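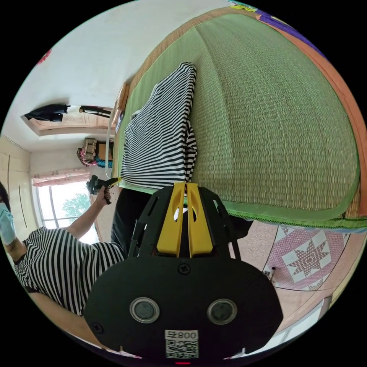
Fig. 1. Yellow fingers at the end of a folded striped garment, straw mat as work surface.

Akthorpe Workshop Notes, Unit 4: Building a Hand-Held Gripper
Shuzhen Lu

Finish the finger mount before this unit. The two fingers should stand nearly parallel with the trigger released. If they splay, loosen the bracket, reseat both plates and tighten again. Log 87 open-close cycles on the bench - then move to cloth.

Cloth shifts under load and hides its own edges. Start with a folded garment and grip at one end.

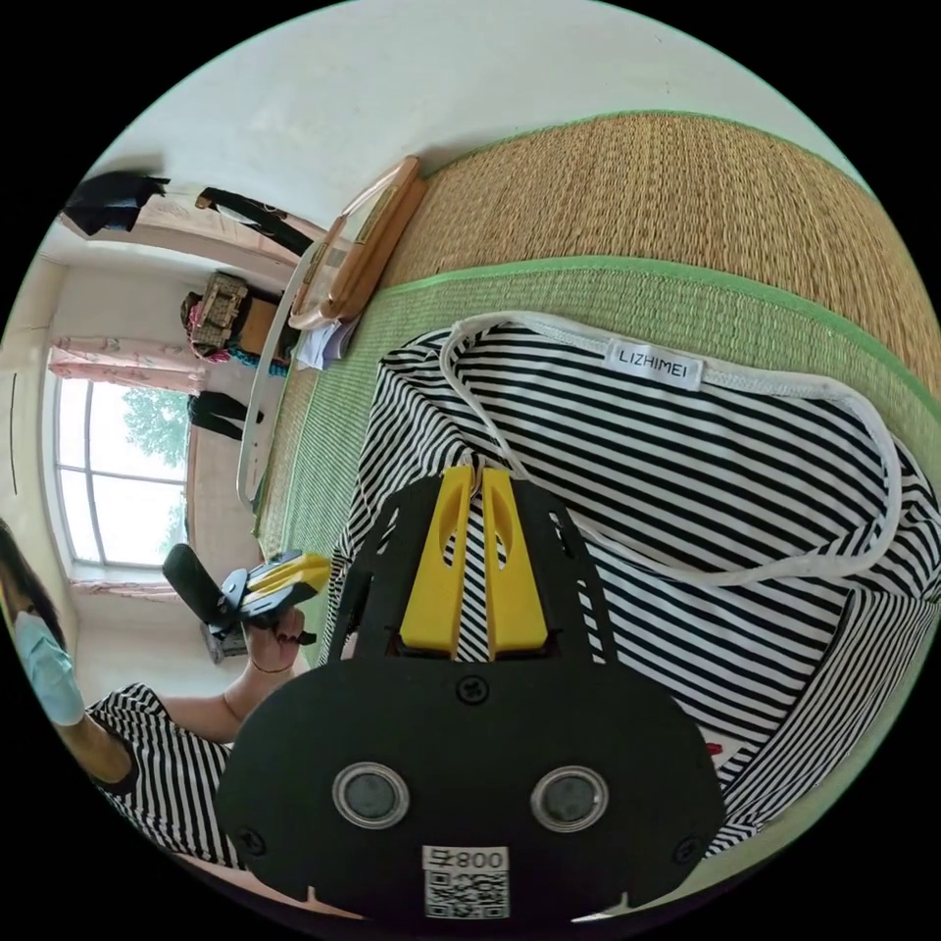 Fig. 2. Crumpled shirt with the neckline exposed; second gripper at left.

With two grippers, agree on who holds and who pulls. Record each trial separately, including failed grips. Xiuying Lu's log sheet has a column for slip.

Reading for Unit 5: the Zirkiven notes on finger wear.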